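Weekend kitchen help wanted at Flalska, Caswood

Hello! I'm Pieter Nkosi and I run Flalska, the little café on the corner opposite Caswood library (green door, bench outside, usually a dog tied to it). I'm looking for someone to join us in the kitchen at weekends, starting as soon as we can sort it out and carrying on at least until the end of October, when things go quiet and we all have a rethink.

It's two shifts a week, nine hours altogether, with more in the school holidays if you'd like them. Mornings are early - I won't dress it up - and you'd need to be here and in your apron before the bread arrives. On the plus side you'd be done by lunch and walking home with whatever buns are left over.

Mostly you'd be chopping, washing up, making sandwiches and keeping an eye on the soup. Once you've settled in I'd love you to have a go at the baking too. We do a cheese scone that people come over from Plesano for, and I've been making it on my own for far too long. Wian Maluleke, who does the front of house and the coffee, is very happy to teach you the machine if you fancy learning, and Wian is a much more patient teacher than I am.

You don't need to have worked in a café before. My last kitchen helper came to me straight from a garden centre and was brilliant from the first week. I'd like you to be on time, fairly quick on your feet and all right with lifting a sack of potatoes. If you've got a food hygiene certificate, lovely, bring it along. If you haven't, I'll pay for the course and for the hours you spend doing it. I do need you to be 18 or over, as some of the kit in the kitchen is sharp and I'd be leaving you on your own with it now and then.

Pay is a bit above the going rate for kitchen work round here and we can talk about it when we meet. Tips go in one jar and get shared out equally between everyone on shift, kitchen included. You get a proper breakfast (cooked, sitting down!) and free coffee for as long as you can stand it. There's a staff discount of 50 per cent when you come in on your days off, and that goes for whoever you're sharing a table with as well.

We're a small place and it can get busy. On a sunny morning we can do 80 breakfasts, and by the end of that everybody's hair is sticking up and the radio has been turned up far too loud. Then there are wet mornings when we stand about talking about telly and end up cleaning the shelves. I like both kinds, and I think you'd need to as well.

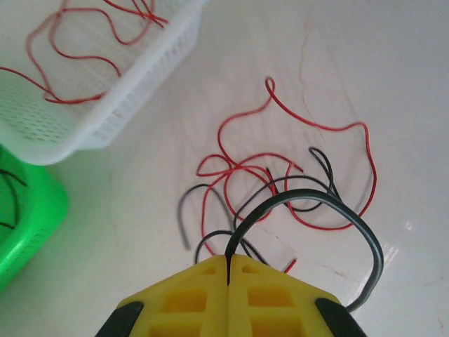

Yellow gripper closed on a thick black-and-gray cable.

To apply, drop a note through the door or hand it to Wian at the counter. Tell me a bit about yourself, which mornings you could do and what you like to cook at home. A page is plenty and I don't need a fancy CV. Please get it to me by 25th May and I'll ring everybody back, whether it's a yes or a no.

If I think we might get on, I'll ask you in for a paid trial morning, with breakfast first so you can ask me anything you like. Come in flat shoes. If you're driving, don't try to park outside, go round to Kruger Lane behind the library where it's free all weekend.

Looking forward to hearing from you!

Pieter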